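# White, More or Less

The first time I chose a white paint, I gave it four minutes. I was twenty-six and renting in Pumdale, and the hardware store had a white. You asked for it and a man handed you a can. The walls ended up the color of a dentist's ceiling and I thought they looked terrific.

The second time took eleven weeks and I am still not over it.

In the years between, white had become a field of study. The Stisach fan deck, which I now own and keep in the drawer where other people keep takeout menus, holds 150 of them. They have names like Parish Milk and Slow Wool. One of them is called Almost. I took home a sample pot of Almost, put it on the hallway wall, and spent a weekend being told by everyone who came in that I had missed a spot.

I am not proud of how seriously I took this. I carried cards from room to room at breakfast and again at dusk. I held them against the refrigerator, the bathtub and a sheet of printer paper, all of which I had believed to be white and none of which agreed. The bathtub is pink, I can tell you now. It has been pink the whole time.

When I had reached the stage of dreaming about primer, a friend passed me the number of Vitória Neves, who paints interiors out of a workshop behind the old Bastos tile yard. She is a small, brisk woman with a laugh that starts before you've finished saying the silly thing.

"People come in with a card and they ask, is it warm? Is it cold?" she told me, stirring something. "Which way does your window face? They don't know. They know the name of the paint, they know the name of the dog of the person who named the paint. They don't know where is north."

I did not know where north was. I said I would check.

Her second complaint is with the walls themselves, or with what people imagine a wall to be. The customer pictures a color floating in space. What gets painted is a surface, with joints and patches and the ghost of every shelf that ever hung on it. Put a deep green on a bad wall and the green does most of the talking. Put white on it and you have hired a narrator for the plaster.

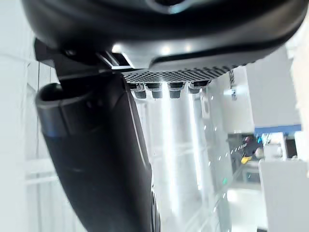
White walls, in other words, are gossips. They will hold their tongue all morning under flat light, and then the sun swings over and out it comes, the bump by the door and the place where the filler ran short. Bright light can work the other way as well, and wash a surface out until there is hardly anything left to look at, which is the trick that real estate listings have been built on for a generation. But a joint is hard to shut up entirely. Look at the pale white wall up the left-hand side, beside all that glare, and the faint vertical lines and seams are still there. I find I like them. A wall with lines in it has admitted to being made of something.

Vasco Carrilho would go further. He has been hanging and finishing walls in and near Pumdale for 40 years, first for Stamex, when Stamex still did houses, and then for himself, and he regards the perfectly smooth white wall as a kind of vanity that strikes homeowners in middle age. He charges extra for it. He told me the figure cheerfully, over a sandwich, and I put mine down.

"You want it like glass, I can make it like glass," he said. "Then you lean a bicycle on it."

What he'd prefer is that we let the seams show and get them straight. A vertical line every so often gives the eye something to do on its way across the room. It also forgives. A scuff on a blank wall is an event, and the same scuff next to a line is just part of the neighborhood. In his own kitchen the walls are boarded floor to ceiling and painted with whatever white was left in the van, which over time has meant several of them. I looked hard for the changeover and couldn't find it. I had my fan deck in my bag and I want it on the record that I didn't take it out until he had left the room.

He caught me anyway. He let me hold up Parish Milk, and Slow Wool, and a chilly one whose name I've suppressed, and each of them matched perfectly for as long as I stood in one place.

None of this has made a dent in the sale of white paint. Vitória thinks her customers got worse after 2000, when everyone seemed to decide at once that beige was a moral failing and that the cure was to paint over it. She has repainted one living room in Pumdale so many times, in whites so close together, that she suspects the owners of being lonely. Her advice, when she can get people to take it, is to narrow the field to 2 and put both on the wall in patches bigger than feels polite. Leave them for a week, and don't look at them while holding a drink.

Then buy the cheaper one, she says, and spend the difference on filler.

I followed this nearly to the letter. The patches went up beside the bedroom window (which faces west, I had checked) and stayed for a week, then for three more, during which I stopped seeing them. A visitor asked whether they were art. When I finally chose, I took the card to the counter and the young man there typed in the number and frowned at his screen.

"That's our base," he said. "That's just the white, with nothing in it."

He handed me a can. The bedroom has been done since June and it looks fine, a bit blue before breakfast and a bit yellow around supper. There's a seam to the left of the window that shows up at five o'clock. Vasco has offered to come and take it out, and has told me what he'd charge.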